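Soft Goods Construction, Unit 4: Zippered Pouches and Small Cases
Course handout, revised 02/05/2024
Prepared by Godelieve Dekker, Cindport

4.1 Scope

This unit covers flat and boxed pouches closed by a single zipper, up to the size of a pencil case. Drawstring bags are in Unit 3. Cases with a rigid frame are in Unit 6 and are not examined.

Students should have the Boltby pattern sheet (no. 373) at hand. The pattern letters used below, A for the outer panel, B for the lining panel and C for the zipper end tab, are the ones printed on that sheet.

4.2 Terms

Mouth. The full opening, measured along the zipper tape from stop to stop with the pouch empty.

Return. The part of the outer panel that folds back when the pouch is open. On a soft pouch the return is unsupported and will fall either way.

Throat. The narrowest part of the opening once the pouch is filled. The throat is always smaller than the mouth and is the dimension that decides what can be taken out without emptying the rest.

Drag. Creasing of the lining caused by a difference in size between panels A and B. Drag is normal in use. It is a fault only when the lining catches in the teeth.

4.3 Behavior of the opening

A pouch with no stiffener takes its shape from its contents. When it is laid on its side and unzipped, the upper panel folds away and the lower panel stays under the load. The lining then shows in two places: as a band next to the seam, and as a wider area where the lower panel spreads. Long items tend to lie along the length of the pouch and come out at the mouth first. Short items stay in the throat, where they are hard to tell apart if they are dark.

Lining color matters here. A mid-tone lining hides graphite and ink marks well enough but gives little contrast against black or dark green contents. Gerrit Kramer's notes for the earlier version of this course recommend a pale lining for any pouch deeper than it is wide. That recommendation still stands, although pale linings show dirt sooner. 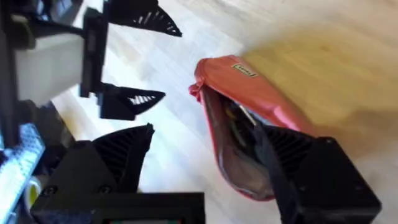 Fig. 4.1. Soft pouch, open, with contents. Coral-red outer, greyish-brown lining.

Note in Fig. 4.1 the wrinkled lining along the opening, and the end of the zipper, which stands out from the corner of the pouch. A projecting zipper end gives the fingers something to hold while the slider is moved. It also takes up space and snags in a larger bag. The alternative is to turn the end inside and close it in the side seam. Both methods are accepted for the practical, but the choice must be stated on the cover sheet.

The rounded end has a second consequence. Seam allowance on a curve must be trimmed or notched before turning, otherwise it bunches behind the lining. Trim to half the allowance on panel A and notch panel B. Do not notch through the stitching.

4.4 Labels

A small woven or printed label is sewn to panel A before the lining goes in. Stitching a label on afterward goes through both layers and pins the lining to the outer. Place the label parallel to the nearest straight edge and clear of the curve. Lettering on small labels should be tested at arm's length - light text on a dark ground fills in quickly when the letters are narrow.

4.5 Order of work

1. Cut A, B and C. Mark the zipper stops on A.
2. Attach the label to A.
3. Fold C over the zipper end and stitch across twice.
4. Sew the zipper between A and B, right sides facing.
5. Open the zipper halfway.
6. Close the outer seam, then the lining seam, leaving a 10 cm gap in the lining.
7. Trim and notch the curves. Turn through the gap.
8. Close the gap by hand or with a narrow machine seam.

Step 5 is the one most often missed. A pouch sewn with the zipper fully closed cannot be turned and has to be unpicked.

4.6 Practical

Make one pouch from sheet 373 in the Mullusex lining cloth, stock number 3760. Tapley zippers are in the second drawer, sorted by length. Fill the finished pouch with ordinary writing tools, lay it on its side, open it fully, and record the mouth, the throat and any drag. Repeat with half the contents removed.

Hand the pouch and the record sheet to Femke Leemans in room 599. Unlabeled work is returned unmarked. Students who missed Unit 3 should see Siebe Vermeulen about machine time before starting.

Reading for next unit: Kramer, course notes, section on gussets.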